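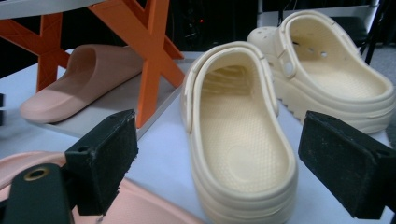
**Figure 2.** Two matching cream clogs with heel straps, a pale pink slide on its side, and an orange stand with crossed legs.

### 4.2 What counts as a pair, and other slip-on problems

I came into this part of the study thinking boots would give us the most grief. They're big, they fall over, and they drip on things. But when I sat down with the diaries from Nendale, page after page was about clogs and slides – the stuff people kick off at the door without bending down. Of the 1406 entries we coded, 447 mention a shoe that was put down somewhere other than where its owner meant to keep it, and a big share of those were slip-ons of one kind or another. So I want to spend a little time on them before getting to the racks in Section 4.3.

Let me start with the word "pair," which I'd been using pretty carelessly. In our first coding sheet a pair was either together or apart. Easy! Then Margit Berge, who coded the second half of the diaries, started sending me notes asking what to do with shoes that were near each other but pointing different ways. The clogs in Figure 2 are a good case. They match, they're close by, and one sits farther back at a diagonal to the other. Would you call that put away together? I would, on a tired evening. Margit wouldn't, and we went back and forth on it for most of November. In the end we added a middle code, "loose pair," for two matching shoes within reach of each other but not lined up. It's a fuzzy code and I won't pretend otherwise, but it did cut down on our arguing.

Heel straps turned out to deserve a column of their own. On a clog like these, the strap is riveted at the side and can go behind the heel or be folded out of the way, and our diary keepers had strong feelings about it. People who wore theirs folded tended to treat the shoe as a slipper and leave it wherever they stepped out of it. People who wore the strap at the heel more often wrote about having a spot for the shoe. I don't want to lean too hard on that, though. We never asked about straps directly, so all we have is what people happened to mention, and somebody who bothers to write about a heel strap is probably somebody who cares where their shoes go.

The other thing I hadn't thought enough about is sides and soles. A clog with a chunky, flat-bottomed sole pretty much stays where it lands. A slide has much less to it – one wide strap over the foot opening and a sole – and it's happy to rest on its side against whatever is there, the way the pink one rests against the gray board in the figure. Several diary keepers said they stored slides like this on purpose, tipped up against a wall or a box, and it does take less floor that way. Others wrote about the very same position as a mess. Same shoe, same lean, opposite opinion! We coded the position as "on side" for everybody and kept the keeper's own word for it in a separate field, so anyone who wants to reuse the data can make up their own mind.

Then there's the dirt question. The Odine households (our smaller group, all apartments with no real hallway) kept bringing up footbeds and treads. Pebbled insoles hold grit, they told us, and so do grooves in the sole, and a few of them wouldn't put a clog on any shelf until it had been rinsed. Ventilation holes got mixed reviews: great for drying, not so great when what's on your foot comes through onto the rug. Sjöberg's older work on entryways treats cleaning and putting away as separate chores, and I followed that when I set up the diaries. I'd do it differently now. For washable shoes, the two run together so closely in people's writing that I often couldn't tell where one stopped and the next began, and 2 of our codes, "rinse" and "set to dry," ended up overlapping badly enough that I merged them.

A quick note on color, which the reviewers of the Trinis pilot asked about. Pale shoes came up more in the cleaning entries than dark ones did, but we didn't record color the same way across all the households – some people wrote "cream," some wrote "yellow," some wrote "the light ones" – so I've left it out of the tables. The raw wording is in Appendix B.

For everything that follows, a slip-on is any shoe the keeper said they could get into without using their hands, strap or no strap. Loose pairs are counted with the matched pairs in Table 5 and split out again in Table 6, and single slides with no partner mentioned are left in the "unpaired" row.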